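22 July 2020

Up at six to get to Vidcombe before the gates opened. Margus had the van loaded last night, which helped, and the only thing we forgot was the second fuel funnel. We borrowed one from the Venckus awning two along and gave it back before lunch.

It was a test day and not a race, with no points and no crowd, but it was the first time any of us had been on track since January. I had expected to be rusty and I was. The first session was cold and I spent the first few laps braking for the hairpin at a place where my grandmother would have been accelerating. Helju held out the board each time round and I didn't read it once until the fifth lap. She mentioned that.

The bike is the same 1000 we finished last season on, with the Sustel forks back from service and a new rear shock. Valdis has been saying all spring that the forks were never the problem. He thinks I sit too far back on the way into corners and then blame the front for being vague. We had the argument again over tea. I said I would try it his way for one session and mine for another, and we would look at the times.

His way was quicker. Not everywhere. In the long left behind the paddock I could hold a tighter line and get on the throttle earlier, and the front stopped pushing wide. Through the fast chicane I felt as if I was falling over the bars and I lost time there, though he says I will get used to it. I have written the settings in the back of this book so that I can't pretend later that we never tried them: two clicks softer on compression, one more on rebound, and the bars rolled back a touch.

Azucena was out in the same group on the Skatow bike. She has hardly been off a motocross machine since the winter and it shows in how loose she is. She came past me on the brakes at the bottom of the hill in the second session and I followed her for three laps, which taught me more than anything I did on my own. She turns in later than I do and it looks wrong until you see where she comes out. I tried it after lunch and ran on to the grass the first time, with no harm done apart from a lot of mud under the fairing. The second time was better.
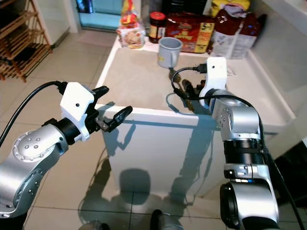 Two robotic arms and a white table
Light-gray mug, grocery items along the back

Lunch was cheese rolls in the van with the doors open. The canteen was shut and we had been told to bring everything, water included. Scrutineering was done with one person per bike at a time and the riders' briefing was held outside on the grass with everybody spread out. I didn't mind that. I could hear better than I ever have in the briefing room, where the heater rattles.

The afternoon was hot. We had the medium rear on for the third session and it went off badly before the end, sliding on the exit of the last corner every lap. Margus took it off and showed me the right-hand edge, which had torn up. He wanted to drop the pressure and go again. Valdis wanted to leave the pressure alone and put more preload in the shock. They did the preload first and it was a little better, then they did the pressure as well and it was a lot better, so neither of them has won that one and I expect to hear about it until the autumn.

The fourth session was meant to be a long run of 25 laps on one set of tyres, to see whether I can last a race distance. I managed all of it. My arms had gone by the end and I was changing down with my whole foot, but the times in the second half were steadier than the first, and I only made one proper mistake, missing a gear up the hill. Helju wrote every lap down by hand in case the timing screen went off again. It didn't, but her sheet is easier to read than the printout and I have folded it in here.

I need to do more on the bicycle. I have been going out for 30 minutes in the evenings and telling myself that was plenty. It is plenty for the legs. It does nothing for the forearms, and Azucena says she does hers with a bucket of sand, lifting it by a rope wound round a broom handle. I shall find a bucket.

One worry. There is a noise from the clutch when the bike is idling in neutral, a dry sort of chatter that goes away when the lever is pulled in. Margus thinks it is only the basket wearing and says it will see us through the first meeting. Valdis would like to have it open before then. We have a spare set of plates but not a spare basket, and a new one would have to be ordered. I have asked Margus to find out the price. If it is silly we will look for a second-hand one from somebody breaking a bike.

The entry form for the first round has to go in this week. They have cut the grid down and there will be two races and not three, with qualifying straight before the first. I would have liked the third race, as I am always better by the end of the day, but I would sooner have two than none. Helju is down as my one pit helper on the form and the other two will have to share the mechanics' passes.

We packed up at half past five. The van wouldn't start, then did. I drove the first half and Margus drove the second, and I was asleep before the ring road. Bike is in the garage with the fairing off, still muddy. I will wash it tomorrow after work and check the chain while I am down there.

Things to buy: brake cleaner, cable ties, a funnel of our own, tear-offs for the visor, new earplugs. Ring the tyre man before ten. Give Azucena her knee slider back, it was in my bag.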